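How to keep a food and symptom diary for two weeks

A food and symptom diary is a written record of what you eat and drink, when you do so, and how your gut behaves afterwards. A dietitian or GP can use it to decide whether a change of diet is worth trying. It does not give a diagnosis.

What you need

A ruled notebook or a spreadsheet. Kitchen scales that read in grams. A measuring jug marked to at least 500 ml.

Step 1. Set up the page

Rule five columns: time, item, amount, symptom, score. Use one page per day and start a new page at midnight, even if you are still awake. The Nendari printed sheet has the same columns in a different order and may be used instead.

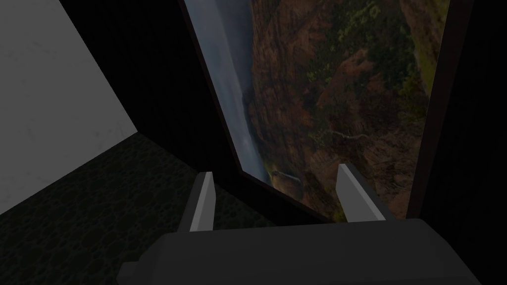 Leave the lower third of each page blank for sleep, exercise and medicines. Include antacids, laxatives, iron tablets and any supplement bought without a prescription.

Step 2. Record at the time

Write each entry within 30 minutes of eating. Weigh dry foods such as rice and oats before cooking, and mark the entry "dry". Record milk in tea as a separate item. For ready meals, copy the full ingredients list once, give it a letter, and use the letter after that.

Step 3. Score the symptoms

Score pain, bloating and urgency separately from 0 to 100. Enter zero where there is no symptom; an empty box will be read as a missed entry.
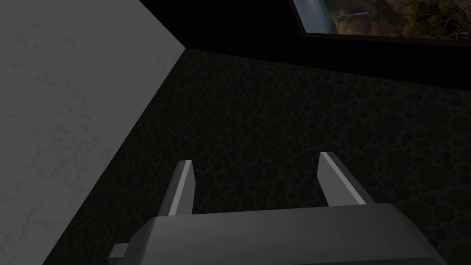
Gripper fingers pointing towards a dark patterned floor.

Do not go back and alter a score the next day. If you think it was wrong, add a dated note beside it.

Step 4. Keep to your usual diet

Change nothing during the two weeks. If you are being tested for coeliac disease, continue to eat gluten until the tests are complete.
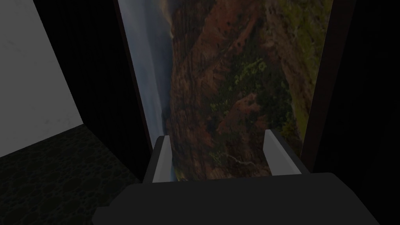
Step 5. Prepare the summary

On one sheet, list the days with any score above 30 and the items eaten in the six hours before. Take the full diary to the appointment as well.

When to stop and seek advice

See a doctor promptly if you notice blood in the stool, weight loss without trying, or symptoms that wake you at night. Severe pain that comes on suddenly needs urgent care.

Page prepared by Zineb Abdel Hamid. Last checked in October.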